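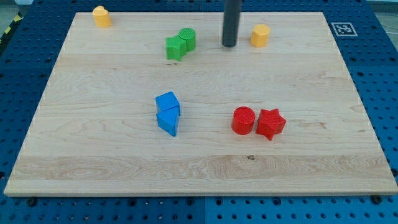 So is Ekwueme coming back for another season? Going by the club's statement, he has one more year on his contract and plans to play it, so I expect to see him at left back in August.

I've been asked that all week, mostly by people who watched him limp off against Retska and figured that was it. I figured the same thing! He's lost a step, everyone can see it, and the Retska winger went past him twice in the first half like he was parked there. But then he put in that cross for the equalizer and I was on my feet spilling coffee on a stranger's coat (sorry again).

The crowd was 2,651, which for a Friday night at Irkent is really good. We had nearly 700 for the same game back when I started going, and I'm pretty sure half of them were there for the pies. Udthorpe brought 200 the week before and sang the whole way through a 2-0 loss, so credit to them.

What I'd like now is a young fullback to share the load. Give Ekwueme the home games, let the kid handle the long trips – that bus ride to Udthorpe would finish off anybody's hamstrings. The club says the budget is tight, but they found money for a new scoreboard in December and it still shows the wrong minute.

Anyway, my season ticket renewal is sitting on the kitchen counter and I'll be signing it. Same seat, back row, behind the pole.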